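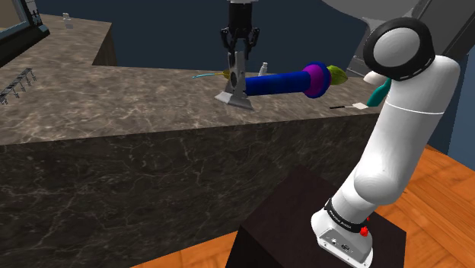 Kids' Pages: People and Places

What does an interpreter do?

Imagine you just moved to a new country. You got here in August, school is about to start, and your mom has to talk to the principal. She has a ton of things to ask. What time does the bus come? Do you need special shoes for gym? And you're allergic to peanuts, who should she tell? But she doesn't speak the principal's language yet, and the principal doesn't speak hers. Now what?

Now you call an interpreter! I've been one for a long time here in Podengate, and I love talking about my job (talking is pretty much the whole job), so I'm going to tell you how it works.

An interpreter listens to somebody in one language and says the same thing out loud in another language. Then the other person answers, and the interpreter turns that around too. Back and forth, back and forth, like a ping-pong ball. People mix us up with translators all the time. A translator works with writing, such as a letter or a book. I work with talking. Some people do both, but I'm a terrible speller in two languages, so I stick to talking.

Where do interpreters work?

All over! I've worked at schools, at the dentist, at the bank and once in a barn with a very grumpy goat. Our office is called Ayala, and last year we went to 3,278 appointments. Of those, 1,667 were with families who were new to town. Some families move because of a job. Others had to leave home because it wasn't safe to stay, and they asked another country to protect them. Somebody who has asked for that and is waiting for an answer is called an asylum seeker. A refugee is somebody who had to run from danger in their own country and can't safely go back.

Those are big, serious things to talk about, and every word matters. So I have 3 rules I always follow.

Say everything. If the doctor makes a bad joke, I have to say the bad joke.

Add nothing. Even if I think I know a better answer, I keep it to myself, and that is really, really hard for me.

Keep secrets. Whatever I hear in the room stays in the room. I don't even tell my sister, and I tell my sister everything.

One language, lots of ways to speak it

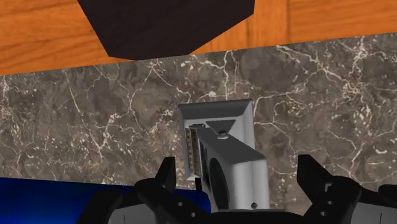 Languages don't stay the same wherever you go. People in one valley say a word one way, and people across the river say it another way, and after a few hundred years you might need an interpreter to go visit your cousins! Each of those different ways of speaking is called a dialect. Look at the thin white veins in the marble, how they branch off and then cross each other again. Languages can do that too. They split apart, and then neighbors trade with each other or get married, and words hop from one branch to another. When I get a new job, the first thing I ask is where the family grew up, because the name of the language doesn't tell me enough.

I still get stuck sometimes. My first time at the clinic in Liltau, the nurse said "shin splints" and my mind went totally blank. When that happens I say, "Excuse me, the interpreter needs to check a word," and I look it up. It's a bit embarrassing, but a wrong guess would be much worse. I keep a notebook for tricky words and it has 200 pages, nearly all full. Shin splints is on page one.

Can kids be interpreters?

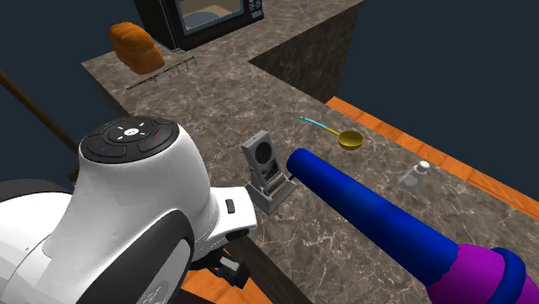 Estrella Serrano told me she used to do it for her parents when she was nine, at the store and even at the doctor's office. She said she felt proud at the store, but at the doctor's she got scared that she'd say something wrong and it would be her fault. I think that's a lot for a kid to carry around. Helping Grandma order a pizza is great. For the doctor, or a meeting about your own grades (you might be tempted to change a few things!), it's better to have a grown-up interpreter, and it's always okay to ask for one.

Try it yourself

You need two friends. One tells a short story, just one or two sentences at a time. You say it again in your own words to the other friend, and you can't leave anything out or put anything in. If you know two languages, switch between them. We played it with the after-school group in Plakelard, and by the end a story about a lost mitten had a shark in it.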